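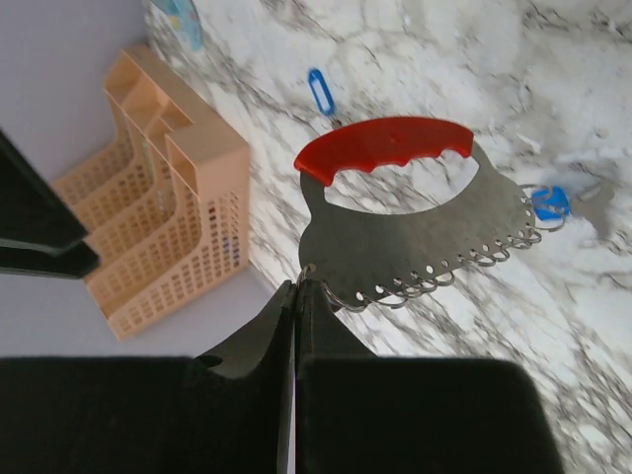

FOOD & HOME

The joy of a drawer full of odd little tools

Open any kitchen drawer in Plotdale and you'll find at least one thing with a bright red handle that somebody's aunt swore by. I love those drawers! I spent most of September poking through them (with permission) for this story, and came home wanting to chop everything in sight.

My first stop was Jondetti, the secondhand kitchen shop behind the old feed store, where the bins go all the way to the back wall. A good curved blade with a handle on top costs less than a sandwich, and it will get you through a pile of parsley in 30 seconds - garlic too, if you rock it and don't rush.

Then there's the supper club at Nurnero, where 20 neighbors cook together once a month and everyone brings a favorite tool from home. The night I went it was dumplings, and the cabbage alone took four of us. Somebody had a nutmeg grater older than the building. I ate eleven dumplings and asked for the dough recipe twice.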